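Barstead Workshop Notes, Unit 2
Servicing the hand-held parallel-link gripper

Scope
These notes cover inspection, pad replacement and pivot checks on the Clomen hand-held gripper used in the lab. Faults in the trigger electronics are dealt with in Unit 3. Read the whole sheet before starting and have the service log open at the bench.

Mechanism
Each jaw is carried on a pair of links. The links stay parallel through the stroke, so the fingertip pad keeps its orientation as the jaw opens and closes. Wear at any one pivot lets the pad tilt under load. A tilted pad marks soft objects and gives a false reading for jaw opening, and the usual first sign is a drift in the logged width at full close.

Preparation
Unplug the trigger lead. Wipe the links with a dry lint-free cloth. Do not use solvent near the ring inserts. Clear fibre and dust from between the links with a soft brush, particularly after work with plush or felted objects. Compressed air is not to be used, as it drives fibre into the pivots.

Pivot check
Hold the tool body in a padded vise and move each link sideways by hand. Any play that can be felt is a fail. Rock the jaw against its partner link and listen for a click. Replace ring inserts in pairs, both on the same link, and record the part numbers. Pivot bolts are tightened until the play disappears, then backed off until the jaw falls under its own weight.

Pad replacement
Remove the pad screw and lift the pad off square to its seat. Check the seat for burrs and dress them with 400 grit paper on a flat block. Fit the new pad, run the screw in finger-tight, close the jaws on the setting gauge and only then tighten fully. Pads from the older Jernumico kit have a different screw length and must not be mixed with current stock.

Grip test
Close the jaws on a soft test object resting on the bench. The pad should meet the surface along its full height. Open and close 345 times using the Sung cycle counter, then repeat the pivot check. Enter the result in the log, pass or fail, with the width at full close before and after cycling.

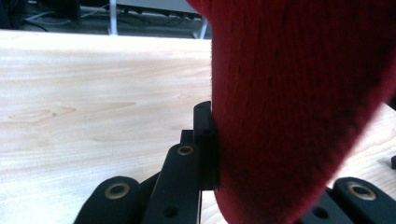 Figure 2. Grip test on a soft red object, fingertip pad upright against its side.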